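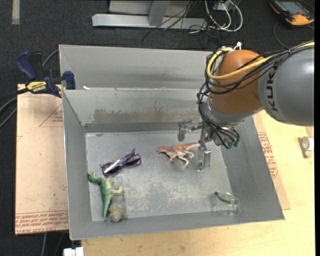

Husora Breathable Loft Vapour Membrane

A house gives off a surprising amount of moisture in a day. There's the kettle, the shower, the washing on the airer and everyone breathing all night, and a good deal of that damp air drifts upwards into the loft, where it meets cold timber and turns back into water. If you have ever put your head through the hatch in winter and found beads hanging from the nails, you will know just what we mean!

Husora is laid on the warm side of the insulation, between the joists and the ceiling boards. It slows moisture down in the colder months and lets the structure dry inwards once the weather warms up, so it suits older homes where the rafters have had a hard life — and plenty of them have. It is soft enough to fold into corners without a fight, and you can cut it with ordinary household scissors.

Please seal every overlap with Zusine tape (sold separately), and take your time around pipes and light fittings, as small gaps let through far more damp air than you might expect. Leave the eaves clear.

Overlap at joins: 300 mm
Layers: 4
Colour: pale green
Storage: indoors, upright, out of direct sun

Not sure how much you need? Send us the length and width of your loft and Nayeli Beltrán on our advice desk will gladly work it out for you, tape included. Orders placed before the end of August come with free delivery to mainland addresses.

Often bought with: Zusine jointing tape, Alexiou eaves vents, Grurneo pipe collars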